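Budget for a second two-arm station: what should we plan for besides the arms?

Posted in Equipment and Purchasing, 4/16/26

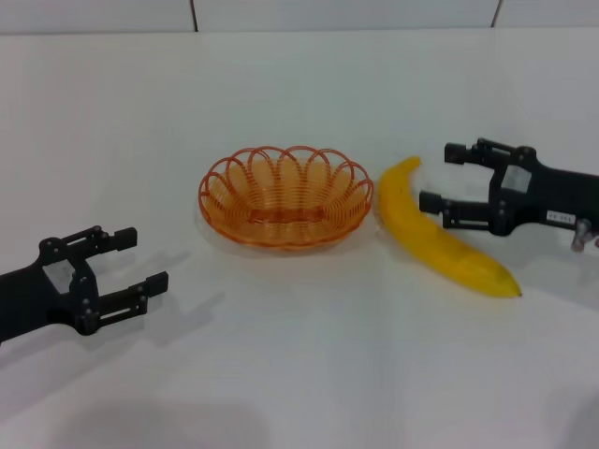 What we have and what we want to buy

I work in a small lab at Mansilla and I am responsible for the purchase list. We have one station with two arms and a two-finger gripper on each. The daily work is simple handling, for example a banana and a wire basket on a white table, and the operator guides the arms to put the one into the other. Now we have approval to plan a second station of the same kind, and I must deliver the budget before the end of the month.

In March I made a first version and my manager sent it back. The arms and the grippers were there, the table was there, and almost nothing else. She wrote "where is the rest?" on the margin and I must admit that I do not know well what the rest is. The first station was bought before I came, and the invoices are spread over several projects.

My doubts are these. First, how many spare fingers and pads should I put for the first year? Second, is it worth to pay for the white panels and the lighting from a supplier, or can we build them ourselves? Third, Lallance offers us a service contract for 2 years together with the arms, and Grellero offers the arms without any contract but with a lower price. I don't know how to compare these two offers in a fair way. I also don't know if objects for the table (fruit, baskets, cups) belong in the equipment budget or in the consumables.

The station will be used 5 hours per day by two operators. Thank you in advance for any advice, also if it is only about one of the points.

mansilla_purchasing

bench_and_bolts

I have prepared this kind of budget a few times, so I will go through your points in the order you wrote them.

Spare parts. The pads at the end of the fingers are the part that you will change most. They touch the table many times in a day, especially with low objects, when the operator must bring the lower finger almost to the surface. For our station I ordered 10 pairs of pads and two complete sets of fingers for the first year, and we finished the year with some pads left. Add also a box of the small screws. They are cheap, but if one falls under the cabinet and you have no other, the station stands still until the delivery arrives. Ask the seller for the exact screw size in writing.

Cables and connectors. You did not mention them. The connection near the wrist suffers when the arm turns, and I would buy one spare cable for each arm together with the main order, so that it comes in the same shipment.

Panels and light. We built the walls ourselves from white board and it was fine. The seams between the panels are visible, but this has not disturbed our work. On the light I would not save. We first used two desk lamps and the shadows on the table were very hard and moved every time somebody pushed a lamp. We replaced them with fixed panels above the table. Put this in the budget from the beginning, including the mounting, and ask your building people if the ceiling can hold it.

The two offers. Make a table with one column for each seller and write the cost for the complete period of the contract, not only the purchase. In the Grellero column you must add what the repair would cost without contract, and the days without station. In the Lallance column, read what the contract covers. In the offer that we received, the grippers were considered as wearing parts and they were excluded, so we would have paid for them in any case. Maybe yours is different. Ask them:
- Are the fingers and pads included?
- Who pays the transport to the workshop?
- Do they lend an arm during the repair?
- How many days until they answer?

Objects. I put them in consumables. Fruit must be bought again and again and your accounting will not accept it as equipment. Baskets and cups last longer, but the amounts are so small that I keep everything on one line.

One more thing, the reserve. I write 10 percent of the total as a reserve and I explain in one sentence what it is for. Until now it was always approved.

tomato_crate

just buy plastic fruit. we did and the budget line disappeared

ekis_user_north

I agree with most of the long answer, but for the reserve I would go to 20 percent if you import the arms. Customs and transport were the surprise for us. The offer had a price "from the warehouse" and we did not understand it until the second invoice.

About plastic fruit: it is lighter than real fruit and the surface is different, so please ask your operators before you decide it. We have both.

For the table itself, check that it is heavy enough. We ordered our frame from Ekis with the light legs and the whole table was shaking when both arms moved together. The heavier legs were an extra order, and the second delivery took 5 weeks. Also write in your plan the training hours for the two operators. My first budget had zero for this line and the hours went out of another project, which made some people unhappy.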